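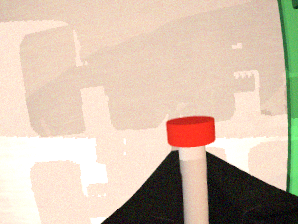 From: a list member in Sedgwick
To: Hotby home renovation list
Subject: Re: Old hallway panelling – strip it or paint over?
Time: 21:40

Hello all,

Thank you for the many replies to my first question. I answer below to the longest one, and then I have a new problem with the floor.

> If the panels are from the same time as the house, I would not
> strip them. You will find three or four layers, and the lowest
> ones may contain lead. Test first. If the paint is sound, wash
> it with sugar soap, sand lightly by hand with wet paper, fill,
> prime and paint. Also, what colour do you have in mind? A narrow
> hall with dark panels can feel like a tunnel.

I bought the lead test, and the result was positive on the stair side and negative on the door side. So your advice was good and I will not strip anything. The paint is firm nearly everywhere. Only under the coat hooks it comes away in flakes, and there I will ask a professional to look before I touch it.

For the colour I have tried two samples from the Stoteteo range. The first is a grey green which looks very nice in the morning, but in the evening under the lamp it becomes brown. The second is a warm white with a little yellow. My husband prefers the green. I prefer the white for the panels, and perhaps the green for the front door only. We have agreed to leave both samples on the wall until the end of August and decide then.

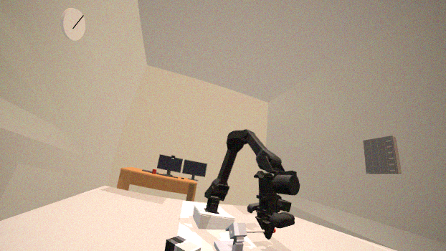
Simulation view, black arm on white base.

Now the floor. Under the carpet we have found pine boards, 69 mm wide, in better condition than I expected. Two boards near the kitchen are broken and must be changed. The local yard sells only wider boards. I have found a reclaimed set called Rarau in the right width, but the seller wants 771 pounds for the whole lot and will not divide it. This is too much for two boards.

My questions are these:

Has anybody cut a wider pine board down to size and made a new tongue on it with a router? Is the joint strong enough in a place where people walk all day?

Would you sand the floor before the panels are painted, or after? I have read both opinions. I am afraid of dust in the fresh paint, but I am also afraid of paint on the fresh floor.

And does new pine ever take the same colour as the old boards? I would use hard wax oil – no varnish, as the dog has sharp nails.

If somebody near Sedgwick has a few old boards of this width in the garage, I will gladly come and collect them, and pay a fair price.

Kind regards from a very dusty hall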